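4.3 Over-pressing during lid removal

Of the failures logged in the August trials, the most serious from a safety standpoint was one in which the arm pushed down on a container harder than the controller believed it was pushing. We call this over-pressing. It occurred in three of the 14 sessions, always on the lid removal task, and in one of those sessions it ended with a cracked jar and a stop of all work at that station. We describe it in some detail here, as the cause was not the one we first assumed and the fix changed how the later results in Section 5 were collected.

The task itself is short. The arm moves to a point over the jar, lowers until it meets the lid, closes on it, turns it, and lifts. The Zimine planner divides this into separate stages, and each stage has its own end condition. For the lowering stage the end condition is contact, which is inferred from a rise in the estimated vertical force. The arm has no force sensor at the wrist. The estimate comes from motor current at the joints, with a model of the arm's own weight subtracted. This estimate is noisy at low speed, so it is passed through a filter before the planner sees it.

In normal operation the planner reads a clear step in force when the arm meets the lid, stops the downward motion, and moves to the next stage. In the failed runs the step was missing or came late. The arm kept going down at its set lowering speed. With a soft or movable object this would have pushed the object aside or squeezed it. A glass jar standing upright on a rigid table has nowhere to go, and the load went straight into the glass.

The first over-press was noticed by the operator, who heard the joint motors change pitch and hit the stop button. The jar was not damaged. The log showed a final force estimate well under the limit, and the event was written down as a false alarm. This was a mistake on our part. We accepted the number in the log over what the operator had reported, and no one checked the estimate against a separate measurement before testing resumed.

The second event was worse. The arm pressed on the lid until the jar cracked near the base, and only then did the planner report contact. The break was a single line running up one side, and no glass left the table. The station was shut down, the table was cleared and wiped, and the power was locked off until the log had been read. The third event took place after restart, under reduced speed, and was caught by a temporary limit on travel below the expected lid height. It gave us the cleanest data of the three.

We considered three possible causes. The first was a wrong height for the jar. The overhead depth camera has trouble with clear glass, and the edges of a jar can be hard to pick out against wood. A low height estimate would make the arm arrive at the lid sooner than planned. Figure 6 shows the layout used on this table, with the jar below the wrist section of the arm and other items left in the workspace.
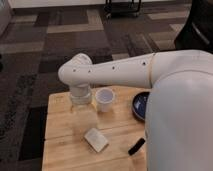
Figure 6. Lid task at the wooden table. The end of the arm is lowered over a clear jar with a translucent white lid; a paper cup and a dark blue bowl are to the right.

Height error was present in the logs, but it did not explain the failures. The lowering stage is meant to tolerate this kind of error, which is why it ends on contact and does not end on position. Runs with larger height errors than those in the failed sessions finished without trouble. We also repeated the task with the jar height entered by hand, and the late contact signal could still be produced.

The second possible cause was the lid. A lid that flexes could spread the rise in force over a longer distance, so that no sharp step appears. We swapped in a stiffer lid made by Lò and saw a slightly faster rise, but the stop was still late when the other conditions were met. The lid made the problem somewhat better or worse. It did not create it.

The third cause, and the one we now hold responsible, was the weight model. At the start of each session the arm runs a short calibration with nothing in its grip, and the result is stored and used until shutdown. The Trorkine driver applies this result as an offset to the joint currents. After a protective stop, however, the driver reloads its settings, and in the version we were using it kept the old offset and added the new one on top. The planner then worked with a force estimate that was too low by a fixed amount. Each later stop in the same session made the error larger. All three failed sessions had at least one earlier protective stop. None of the sessions without a stop showed the fault.

The filter made matters worse. It was tuned to ignore slow drift, and it treated part of the real contact force as drift when the arm came down slowly. Reducing the speed, which the operators had been told to do after any stop, therefore weakened the contact signal at the same time as the offset was hiding it. A step meant to make the restart safer had the opposite effect.

To confirm this, we placed a bench scale under a steel block and had the arm lower onto it 12 times. Before each run we triggered a protective stop by hand and let the driver recover. The scale reading and the force estimate agreed on the first run and moved further apart with each one after that. After a full power cycle they agreed again. The same test with the corrected driver showed no growing gap.

Four changes were made before testing resumed. The driver now clears the stored offset before it loads a new one. The arm must repeat the empty calibration after every protective stop, and the planner will not accept a task until it is done. The lowering stage has a hard travel limit set from the tabletop and the shortest container in use, and this limit is checked in the arm's own controller, outside the planner. Last, the contact check no longer depends on the filtered force alone. The planner also compares commanded and measured position at each joint, and stops when the difference stays above a threshold for three control cycles in a row.

The revised setup was released to the stations on 5/27/24 as part of the Plelter control package, following a long period in which glass containers were kept out of use. It has since completed 3000 lowering moves with no over-press. There were early stops in that set, most of them from the position check reacting to stiff cable motion near the elbow. These cost time, since each one requires a new calibration, but they leave the arm at rest above or lightly touching the object, and we consider that an acceptable trade.

Some limits remain. The bench test loaded the arm in one posture only, and the current-based estimate is less accurate when the elbow is close to straight. We have not tested jars placed at the far edge of the reach, where that posture is needed. The travel limit also assumes that the table has not been moved or raised between sessions. Operators now touch the arm to a fixed reference pad at the start of the day, and a mismatch blocks the lid task, but a table that shifts in the middle of a session would not be detected. A sensor mounted at the wrist would address both points and is planned for the next version of the station.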